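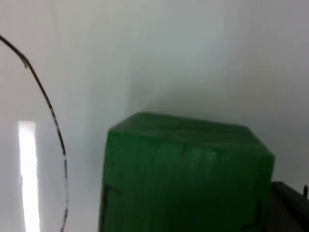 Green block from the wrist camera

Gripper Trials Group
Minutes of the September meeting, held Tuesday at 14:00, Bataineh building, upper meeting room

1. Minutes of the last meeting
Agreed as a true record, with one correction. Under item 3, "Grotard arm" should read "Grotard controller". The arm is unchanged.

2. Matters arising
The spare finger pads have come. The longer cable for the wrist camera has not, and the supplier has been chased again. The short cable will be used until it does.

3. Comparison of grippers
The meeting received the results so far for the two grippers on trial, the Skudura and the Flerkia. Both have been run on the same arm with the same controller settings. The log now holds 352 attempts. Of the attempts marked as failed, 19 were stopped by the operator before the fingers closed, and it was agreed these should be listed separately and left out of the comparison.

The Skudura is slower to close but comes down straighter. The Flerkia is quicker and has given more trouble when the block is turned slightly to the fingers. Opinion was divided on whether this is the gripper or the approach path. No decision was taken. The path is to be slowed for the next set of runs on both grippers, and the figures looked at again.

The foam blocks were discussed. They are forgiving and may be hiding differences in grip force. A harder block of the same size will be tried once the current set is complete – not before, or the two halves of the log cannot be compared.

4. Block and loop task
The task is unchanged: blue and green blocks on the whiteboard, with a loop drawn in marker as the target area. A block counts as placed only if its whole base is inside the line.

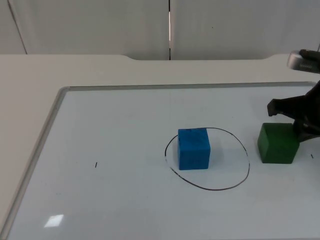 One member asked whether the loop ought to be replaced with a printed template, saying that a line drawn by hand will be a different shape each time it is wiped and redrawn, and that the two grippers would then not be facing the same target. Another member said the board gets cleaned too often for a template to stay flat. It was agreed to keep the marker line for now, to draw it round a card cut-out, and to write the date of each redrawing in the log.

5. Cameras
The fixed camera has given no trouble. The wrist camera loses focus at close range and the last part of the approach is hard to judge from it. Two settings were tried with no clear gain. A different lens is to be priced.

It was noted that the fixed camera and the wrist camera are not saving at the same rate, which makes it awkward to line the two up afterwards. The controller can send a common signal to both. This will be set up before the next runs.

6. Scoring

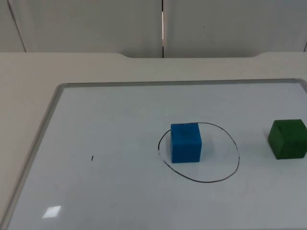

Placements are still scored as in or out, and several present felt this was too coarse. A block put down in the middle of the loop and one put down near the line get the same mark. The blue block up towards the top left of the loop, with plenty of bare board to the right of it, would score as a plain "in". A second mark for distance from the centre was proposed and accepted. It will be taken from the fixed camera view, and earlier runs will be rescored where the recording allows – the 7 runs with no recording will keep their old marks.

7. Actions
Slow the approach path for both grippers.
Cut the card for the loop.
Set up the common signal for the cameras.
Get a price for the lens.
Start rescoring, oldest runs first.

8. Any other business
The key to the tool cupboard should go back on its hook at the end of each session.

The meeting closed at 15:10. Next meeting in October, same room.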